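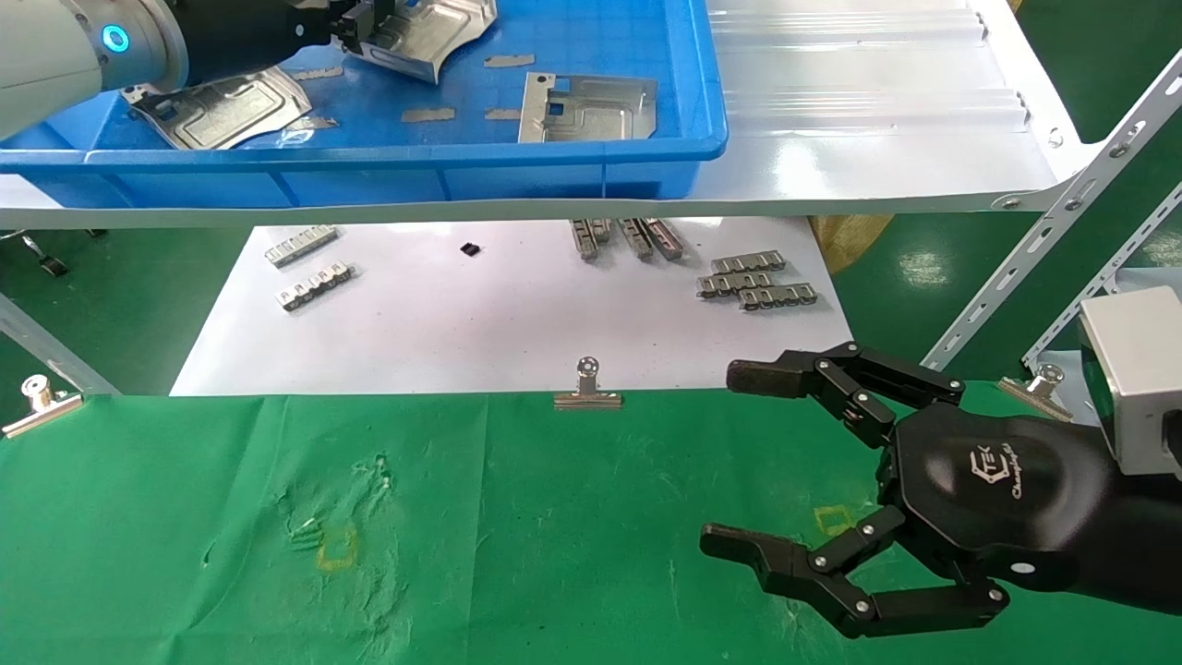

¿Por qué se separan las piezas estampadas por familias antes de medirlas?
Para que cada familia se controle con el útil y la tolerancia que le corresponden, y para que una pieza con rebaba no raye a las demás durante el traslado.

Módulo de Chapa Fina y Estampación
Apuntes de la práctica 2: clasificación e inspección visual
Profesor responsable: Severin Eder

1. Objeto de la práctica
El alumnado deberá reconocer las familias habituales de piezas metálicas de pequeño formato, disponerlas en el puesto de trabajo y anotar los defectos apreciables a simple vista. La medición dimensional corresponde a la práctica siguiente.

2. Familias de piezas
Soportes y escuadras. Chapa plegada, con nervios o aberturas. Se revisan el radio de plegado y la cara exterior.
Placas planas. Pueden llevar ventanas troqueladas. Se comprueba la planitud sobre el mármol.
Tiras y peines. Las púas se deforman con facilidad, por lo que se toman siempre por el lomo.
Clips. Se examina la simetría de las dos ramas.

3. Disposición del puesto
Las piezas de mayor tamaño se colocan en bandeja de plástico. Las menores se depositan sobre papel blanco, donde el contraste facilita su localización. No se mezclarán lotes de distinta procedencia. El lote Ornum consta de 400 unidades y el lote Clanuvow, de 200; de cada uno se extraerá una muestra de 30.

4. Defectos que deben registrarse
Rebaba en el borde de corte, grieta en la zona de plegado, rayado superficial, púa doblada, ventana incompleta. Los defectos se consignarán en la ficha Tsai, una por familia. Las piezas dudosas se apartan y se presentan al profesor; no se corrigen a mano.

5. Entrega
Las fichas se entregarán firmadas al término de la sesión. Quienes no hayan asistido podrán recuperar la práctica en agosto, previa solicitud en la secretaría del taller.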